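Sprechernotizen - Verpackung im Versandhandel, Teil 2

Folie 7
Kurz an Teil 1 anknüpfen, Zahlen von Clotard nicht wiederholen. Im März hatten wir 600 Sendungen ausgewertet, 524 kamen ohne Schaden an. Die Tabelle liegt im Handout auf Seite 3.

Folie 8
Füllmaterial: Papier hat bei Drutetti am besten abgeschnitten. Luftpolster nur erwähnen, wenn gefragt wird. Lertchai Duangkaew hat die Falltests betreut, Rückfragen zur Methode bitte an ihn.

Folie 9
Jetzt zur Verkaufsverpackung. Sie muss ohne Beileger erklären, was drin ist - ein Produktbild auf der Oberseite reicht oft. Pause lassen.

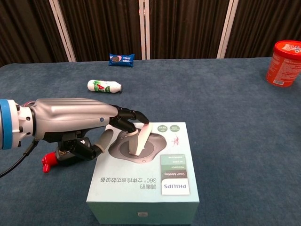 Produktkarton in hellem Blaugrün, Mikrofon als Aufdruck

Folie 10
Überleitung zu den Kosten. 44 Cent pro Karton nennen, dann Fragen.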